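Stider Project Report, Part 3: Recording

Feven Araya, Jul 26, 2019

By April the hand-held gripper closed reliably, so the next job was getting usable video from it. Our target was 250 short clips of cloth handling, at 5 frames per second to keep the files small.

The camera has a very wide lens. It takes in the ceiling light and the window along with the cloth, and bright daylight washes out part of the picture.
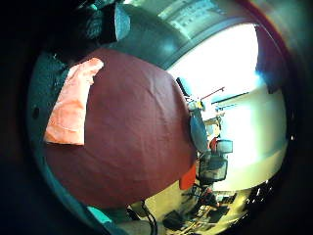
Figure 4. View from the gripper camera, with maroon fabric at left and center and the window at right.

We fixed the exposure by hand before each session — auto exposure kept shifting when the gripper turned toward the window. Even so, 49 clips had to be thrown out. The sorting script, Nulgate, flagged most of them. The rest I found by watching.

Still to do: repeat the clips with the blinds down and rewrite the labels.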